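How to Choose a Drama Class for Your Kid Without Getting Sold One

May 28, 2024
By the Adberg Parents' Arts Page

Every program brochure in Adberg promises confidence. I've read a stack of them and I'm yet to see one explain how it would know. Before you hand over $300 for a term, try the following.

Step 1. Ask to watch a regular class. An open day is a show put on for parents, and the same six keen kids will be up front. If the answer is "we don't allow observers", ask whether you can sit in for the last ten minutes. Some places have fair rules about this. Others go quiet.

Step 2. Find out how many children are in the room and how many adults. One outfit near Rivera told me "small groups" and had 28 on the roll with a single tutor. Most of those kids spent the hour waiting for a turn.

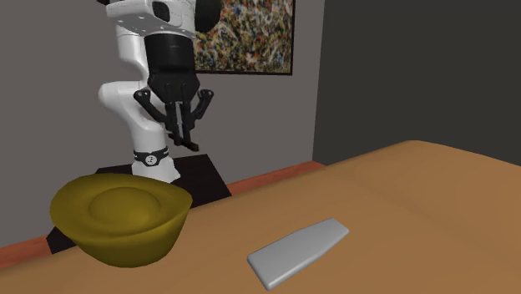

Step 3. Get the full cost in writing. Term fees are only the start. Ask about costumes, the showcase ticket, the recording of the showcase, and any "production levy". If there's a levy, ask what it paid for last year.

Step 4. Ask who gets the speaking parts. You want to hear how casting is done. "Everyone gets a chance to shine" tells you nothing. A rotating system, or short scenes with four or five parts each, is a decent sign.

Step 5. Be wary of badges. Tridumon certificates and Drerutari grades look nice on the fridge, but I couldn't find a high school drama teacher who takes any notice of them. If your child enjoys working towards one, fine. Don't pay extra thinking it leads somewhere.

Step 6. Pay by the class for the first month if they'll let you. Plenty of kids who begged to join in January are done with it by the third week. Check the refund wording too, particularly the bit about "administrative costs".

Then ask your child what they did that day. If they can teach you one of the games, keep going. If all they remember is the snack, give it another week or two before you renew.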